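Caring for Kitchen Cloths and Table Linen
Written by Tapio Laaksonen, 28/12/2022

After the holidays I have always a big pile of textiles waiting: napkins, tea towels, two tablecloths and the cloth we put under the bread. For many years I washed everything together at a high temperature and ironed only what guests would see. The towels became gray and the napkins lost their shape. Slowly I changed my way of working, and I write down here what has been good in our home.

Sorting

I sort by dirt first and by color second. Cloths which have touched raw meat or fish go alone in a hot wash. Greasy towels from the stove make a second pile. Napkins and tablecloths are the third pile, and they are usually cleaner than they look. If a napkin has candle wax on it, I put it in the freezer overnight and scrape the wax with the back of a butter knife.

Stains

Red wine and berry juice should be rinsed with cold water from the back side of the fabric, so the color is pushed out the same way it came in. For fat I use plain dish soap, one drop, and I rub it with a finger and leave it for 14 minutes while I do the dishes. Coffee is easy when it is fresh. Old coffee needs a soak in warm water with a spoon of washing soda, and sometimes a second soak. Please do not use washing soda on wool or silk.

I do not use fabric softener for tea towels. It leaves a thin layer on the fibers and after this the towel only moves the water around on the plate.

Drying and folding

Cotton and linen are best taken down from the line when they are still a little damp. I shake each piece hard, two times, and pull the corners so that the edges become straight. Then it goes on a flat surface and I smooth it with the palms from the center to the sides. Many pieces need no iron after this treatment. 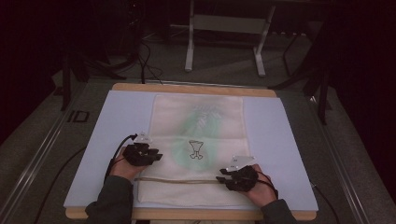
For napkins I fold in half and then in half again, and I press the fold with the side of the hand. Tea towels I fold in three along the length, and then once across, because our drawer is narrow. Tablecloths should not be folded in the same place every time. The fibers break in the fold after some years, and my mother's best linen has a hole exactly there. Now I roll the large ones on a cardboard tube with the right side out.

Ironing

Linen wants a hot iron and moisture. Iron the wrong side first if the cloth is dark, otherwise it gets a shine. Embroidery goes face down on a thick towel. Let the cloth cool completely before you put it in the closet, for warm cloth takes new wrinkles very easily.

Storage

Keep the cloths in a dry place and do not pack them too tight. Untreated wood can give yellow marks, so I line the shelf with white cotton from an old sheet. I change this lining in April, when I also wash the linen that was not used during the winter. Newly washed towels go to the bottom of the pile and we take from the top. In this way all of them are worn equally.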